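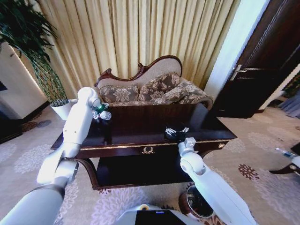
Housework at Skiltton: a two-armed machine in the sitting room

The sitting room at Skiltton's test site has a carved chaise longue upholstered in damask, floor-length pleated curtains and a dark coffee table polished to a mirror finish. It is one of four furnished rooms the company opened to visitors on 12 September 2025, and the one in which its engineers have the most trouble.

Skiltton builds control software for domestic robots. The arms come from Pisier, a supplier of light manipulators, and the whole assembly is known in the building as Jin. It has two white arms, a gripper on each, and a white body with a black panel at the front. For the open day it had been set to tidy small objects from the coffee table, a job the company has been measuring since the spring.

The choice of table is deliberate. Sun-ja Cha, who leads the manipulation group, spent several weeks looking for furniture that would make the task harder. "A matt white bench tells you very little," she said. "People own glossy tables. The top shows you the object, the gripper and the sofa a second time, upside down, and the depth estimate has to cope with all of it."

Clear objects add to the problem. A transparent edge returns little usable signal to a depth sensor, and a faceted one returns several misleading ones. Among the items in use is a small glossy piece with a bright green centre and clear facets, which Jin held in its left gripper over the far end of the table. A second small item, white and translucent with thin parts, lay near the right gripper.

Cha's group treats each lift as three separate estimates: where the object is, where its reflection is, and how high the tabletop lies between them. The third is the most useful. Once the plane of the table is known, anything that seems to sit beneath it can be discarded as a reflection. The plane is measured again whenever the base moves, as the carpet compresses under the machine and the height reading drifts.

The drift is small, but so are the objects. Jin's fingers have a working tolerance of 4 mm at the tip when approaching from above. Outside that, the gripper either closes on air or presses on the lacquer. Force is limited in software, and a contact with the table stops the arm until an operator clears it.

Two arms are used for reach more than for strength. The left takes the far side and the left end of the table, the right takes the near edge, and a strip down the middle can be served by either. In that strip the planner gives the task to whichever arm is already closer. Earlier versions let both arms bid for the same object, and a good deal of time was lost while each waited for the other.

Visitors were shown the logs as well as the machine. The present software was trained on 2,000 recorded lifts, of which 1,000 were made on reflective surfaces. Each trial session runs for 40 minutes, after which the arms are returned to a rest position and the joint calibration is checked. Failed lifts are kept in the record and labelled by cause.

Questions from the floor dealt mainly with speed. Jin is slow by the standard of anyone clearing up after guests, and Cha made no claim otherwise. The arms are held well below their rated velocity when the room is occupied, and the limit will stay in place during the next round of work.

That round begins in October, when a second machine goes to Drivberg, a housing developer with a furnished show flat. The furniture there will be chosen by the developer, and Skiltton's engineers will not see it beforehand. Cha has asked only for a floor plan and the width of the doors.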